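About Us

Wuvska is a small packing and gift service in the town of Lernside. We put together bags and parcels for people who want to give something but do not have the time, the table or the patience to pack it. Some of our customers order for one birthday. Others order for a whole office, and the biggest job we have done until now was 200 bags for a school reunion.

How we started

The company was founded by Holger Sjöberg, who worked before in the back room of a department store, at the wrapping counter. When the store closed its counter he took home the paper cutter, the string and the address book of customers who still wanted to be served. For the first two years everything was packed in his kitchen in Dultberg. The kitchen was too narrow and the flour from the baking came on the paper, so in November we moved to the room where we are today.

The name Wuvska does not mean anything. It was written by the daughter of Holger on a label when she was learning the letters, and the label was good, so we kept it.

The table

Our room has one large table, in a light color, and it stands by the window. We have tried to pack at smaller desks and we did not like it. With a big table the bag can stand in the middle and the things which are going into it can wait at the far side, in a row, in the order we have agreed with the customer. The person who packs can see everything at once. If something is missing, there is a hole in the row and we notice it before the bag is closed.

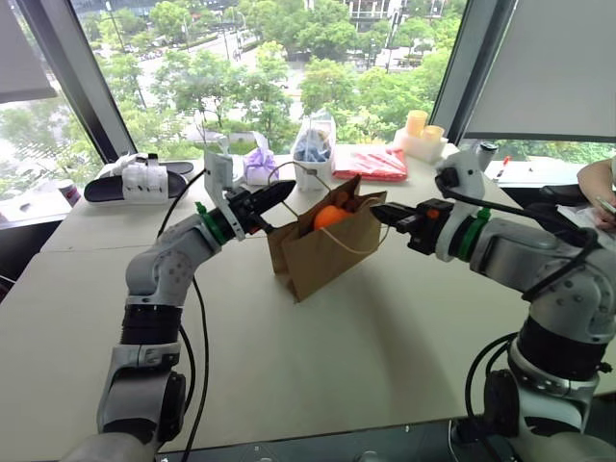

Our favorite bag is the plain brown paper one. We use it for nearly all small orders and we have a good stock of it in two sizes. It stands up by itself when it is opened properly, and it does not mind if it gets a little crumpled during the work. Fruit goes well in such a bag, like the round orange one you see looking out from the open top, and fruit always goes to the bottom when there are soft things to come after. For the little gifts we like a white paper bag with a ribbon, and the purple bow on the one near the window is a color our customers ask for very often. We tie the bows by hand. A bow that is tied too early becomes flat, so we do it late in the day, after four o'clock, when the boxes are already labeled.

What we pack

Almost anything that fits and is allowed. In a usual week we have candles, fruit, tea, socks, sandals, small toys, soap, pens and notebooks. Customers may bring their own things or choose from our shelf. Many do both. They bring one thing that is personal and ask us to find the rest around it.

We do not pack live animals, medicine, or food which needs a refrigerator. We also do not pack glass without a box, after a sad afternoon with a set of jam jars. Please ask us first if you are not sure.

How we work with an order

First you send us a list. It may be very short. "For my aunt, she likes the sea" is a list we have worked with. We write back with a suggestion and a price, usually the next working day. When you have said yes, we collect the things and lay them out on the table.

The order in the bag is more important than people think. Heavy and hard things go down first. Shoes are turned sole to sole and wrapped, so they do not rub on the other gifts. Candles travel beside something soft and never under fruit. Flat packages go along the side of the bag, where they also help to keep it straight. The card is put in last, so that it is the first thing the hand finds.

After that we lift the bag by its handle and hold it for a moment. If it hangs crooked, we take everything out and begin again. This happens more often with new colleagues, but it happens to Holger too.

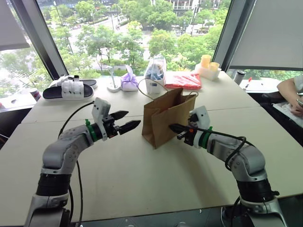
Plastic is the subject where we get the most questions. We would like to use less of it, and for our own wrapping we have changed to paper and string. But many goods come to us in plastic from the maker, and we do not open them only to make the bag look nicer. A closed package is cleaner, and the person who receives it can exchange it in the shop if the size is wrong. When a customer gives us loose small items we ask if a paper bag is fine. If the items can leave color or smell, we may still recommend a clear bag, tied well.

The handles are a smaller subject but we have strong opinions about it. Paper string is pleasant in the hand and strong enough for a normal gift. For heavy orders we put one bag inside another and tell the driver to carry it from below.

Tu, our tidy shelf

Beside the gift work we have a small service with the name Tu. It is for people who are moving or who must clear a room, and who have many little things which belong nowhere. We come with bags and labels, we sort on your own table, and we leave each bag marked with what is inside. We do not throw away anything without asking. Tu is available in Lernside and Dultberg. One visit takes half a day, and most homes need one visit only.

Who we are

Holger is still packing himself and also answers the telephone, so please let it ring a little longer. The rest of us are part-time, and several came first as customers. New colleagues learn by packing 23 practice bags with the same contents, and afterward we compare the first with the last. We keep no photographs of the first ones.

Visiting us

You are welcome to bring your things to the room in Lernside on working days from nine in the morning until five. On Sunday we are closed, except in the weeks before the winter holidays. Ring the lower bell, the upper one belongs to the dentist. If you come with heavy things, there is space to stop a car in the yard for a short time.

Orders for more than ten bags should reach us two weeks before you need them. For a single bag, ask us also when it is late. Often there is still room on the table.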